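## 3. Setting up the Jiltix label printer

I've set up three of these now, and the order below is the one that gives me the least grief. Give yourself an evening for your first go.

1. Pick a flat spot near an outlet. Mine lives on a plain gray table, well away from the window.
2. Peel off the orange shipping tape, including the bit under the lid (I missed it the first time!).
3. Drop in the roll with the labels facing up. A Gekska roll holds 600 and fits without the adapter – Truno rolls need it.
4. Close the lid until you hear two clicks.

**Caution:** Keep your fingers off the print head. It gets hot fast and stays that way for a while.

Now plug in the power, then the USB cable. I know the card in the box shows it the other way around, but my computer only found the printer when I did it in this order.

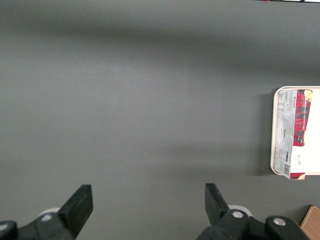 5. Hold the feed button until the light blinks green. The printer spits out a few blanks while it measures the gap, so let it finish.
6. Open the settings and set the darkness to 90. Lower than that and my barcodes wouldn't scan.
7. Print one test label and check that the border is even on both sides.

**Note:** If the print drifts to the left, slide the blue guide in until it just touches the roll, then go back to step 5.

I clean the head after every 3,000 labels with the pen that Grewal sells. My counter read 3,069 the last time, and there were already faint white lines down the text – so don't put it off like I did.

Wi-Fi is in section 4. Leave the USB cable in until you're through it.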